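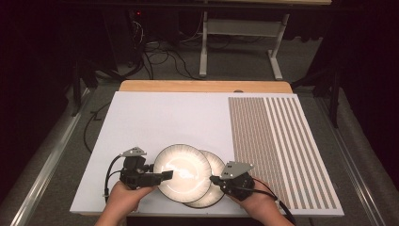 **Rim decoration** is the ornament applied to the outer border of a plate, between the flat or curved center and the edge. It may be painted, printed or brushed on by hand. One common pattern uses fine dark lines that run outward like the spokes of a wheel, closed off by a thin dark line at the edge, as on the pair of white ceramic plates with wide rims. The center is often left plain so that food stands out against it.

## Line and edge

Radial lines are usually drawn while the plate sits still, and the edge line while it turns on a wheel. The decorator Su-chen Fang worked the other way around at the Matar pottery, banding the edge first and using it as a stop for the brush. Her pattern book lists 442 rim designs, most of them in gray or black. A later edition, prepared by Oi-ling Mok, raised the total to 503.
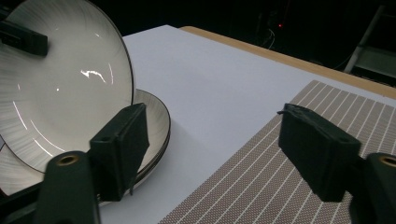 Brushed lines vary in width and spacing, and this is one way to tell them from printed ones - a print repeats exactly from plate to plate. On some wares the lines begin at the center and cover the whole surface.

## Stacking and wear

Plates of the same pattern are normally stacked flat. The edge line tends to wear first, especially where it lies over the glaze. Mok advised placing a sheet of felt between hand-decorated plates and lifting them by the rim, no more than two at a time.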